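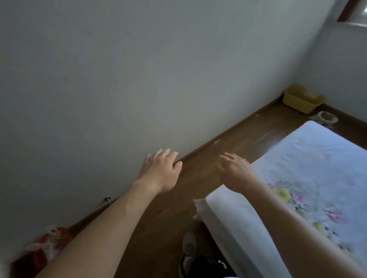
Ticket: litter box corner, guest bedroom
Opened by: Vernon Lavoie
Status: open

Hi again! Same cat, new problem. Clumari has started kicking litter over the side of her box, and it ends up under the bed and along the baseboard where I can't get the broom in. I've been on my hands and knees in that room more this month than in the last 5 years.

What I've tried so far:

Moved the box tight into the corner. Helped on two sides, did nothing for the bed side.

Put less litter in. She just dug harder and scraped the bottom — at 5 in the morning, naturally.

Scooping more often. I was doing it once a day and now I do it morning and night.
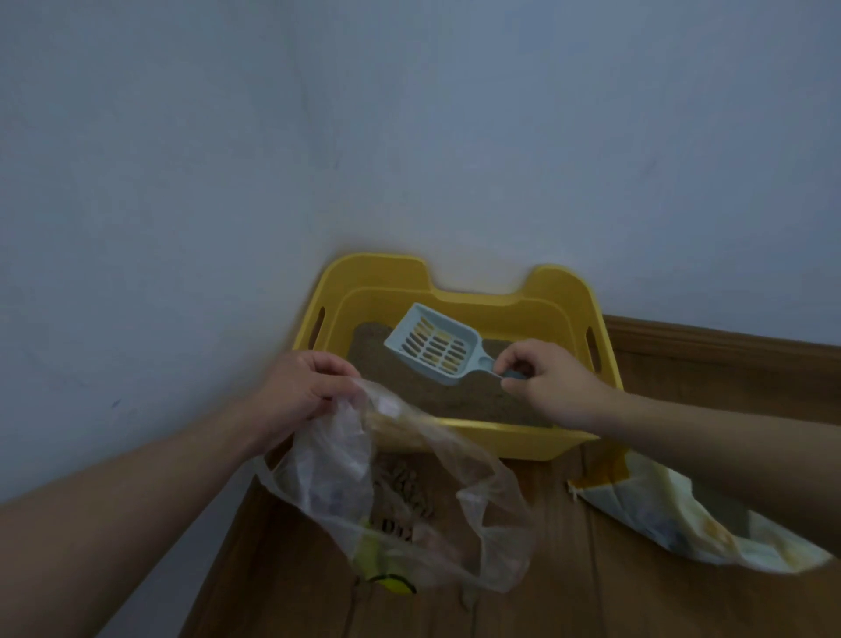 The scooping has made the biggest difference, because she quits digging around for a clean spot. The front is still the weak point, since the rim dips there and she always faces the wall when she digs. Would a mat catch it, or do I need a box with a higher front?

Reply from Asif Hashmi:
Try a mat first, Vernon, the rough kind, and leave the box where it is. Give her 30 days before you change anything else.

Update from Vernon:
Mat ordered. I'll report back in July. Leaving this open till then, please!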